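Sostisent Community Repair Program
Progress report for the period ending in March

Since the last report we have opened the second repair evening, in the Brirodberg library. The first evening, at the Šimko hall, continues as before. Both are free for residents, and people bring lamps, radios, toasters and small kitchen machines.

Attendance. The Brirodberg evening began slowly, with 7 visitors on the opening night. Now about 20 people come each time, and on some evenings we must ask the last ones to return the next week. Most of them are older residents, but lately also parents with broken toys.

Repairs. Lamps are still the most common item. The usual faults are a worn cable, a bad plug or a switch that does not close well. Coffee machines take the longest time and we have decided to accept only one per visitor.

Parts and costs. The supply of plugs, fuses and switches was moved to Onoveo after our old supplier raised the minimum order. Delivery now takes 4 days. The parts budget is still within the plan – the tools budget is not, as two soldering stations had to be replaced earlier than we expected. We ask for permission to move a small sum from the printing line, where money is left over.

Training. We held 5 lessons for new repairers, on safe testing, soldering and the replacement of small switches.

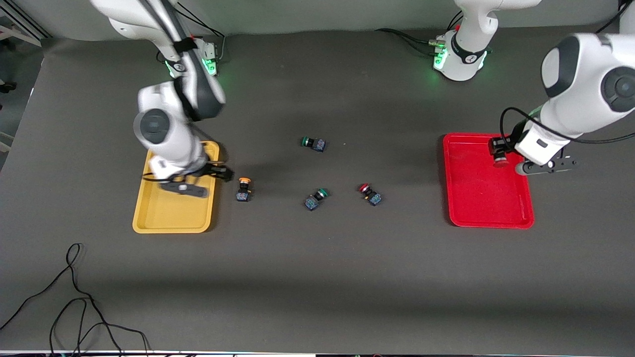 Onoveo wrote to us that we should order switches in larger packs, as the price per piece is lower and the type we use most will stay in their catalog next year. We agree with this and will do it with the next order.

Difficulties. The library closes at eight in the evening, so packing up is hurried. We have asked for a later hour and wait for the answer. Storage in the Šimko hall is also nearly full.

Next period. We plan to print the repair guide for lamps, and to try one Sunday session in Brirodberg for people who work late.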